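Course Handout 6: Demonstration Capture with Hand-Held Grippers
Instructor: Afia Mensah. Lab supervisor: Kamran Kermani
April 2024

6.1 Scope

Handout 5 covered teleoperation, in which the operator drives the arm through a leader device and watches the result. The present handout covers the second method used in the Serndale lab: the operator holds the gripper and does the task directly, with no arm present. Read it before the kitchen session.

6.2 What is recorded

Each gripper carries its own wide-angle camera. For every episode the Droltent logger stores the video stream, the opening width of the jaws, and a pose estimate for each hand. Joint angles are not stored. They are solved for later, when a target arm has been chosen, and an episode that the arm cannot reach is rejected at that stage.

The wide lens keeps the object, the finger pads and a good part of the room in one view. Background structure such as door frames, ceiling lights and appliance edges helps the pose estimate. A wall of one plain color, filling most of the view, is the usual cause of a lost track.
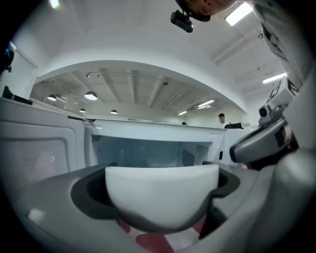 6.3 Timing

Both hands must share a clock. The Bakhtiari sync script writes a common start stamp, and the offset between the two streams is checked before the episode is accepted. The limit is 100 ms. Above this, the policy learns a grasp that closes early or late, and the error does not show up in the training loss.

6.4 Operator rules

Move at a speed the arm could match. Short pauses before contact are acceptable; long ones are trimmed.
Approach cups and bowls so that both pads meet the wall of the object squarely.
Do not steady an object with a bare finger. The robot has no such finger.
Keep marker faces clear of sleeves and cables.
If a grasp slips, finish the episode and tag it "recovery". Do not restart.

6.5 Data set size

The Gorkville set used in Assignment 3 holds 1308 accepted episodes out of roughly 2000 attempts. Most rejections came from tracking loss, the rest from reach limits. Students should report their own acceptance rate in the same way, with the two causes listed separately.

6.6 Problems

1. Derive the jaw-width error caused by a sync offset t, given a constant closing speed v.
2. Explain why a policy trained on hand-held data may fail near the edge of the arm's workspace even when every episode passed the reach check.
3. Compare the cost per accepted episode for the methods in Handouts 5 and 6. State your assumptions about operator time.

Solutions to problems 1 and 2 go in the shared folder. Problem 3 will be discussed in the lab.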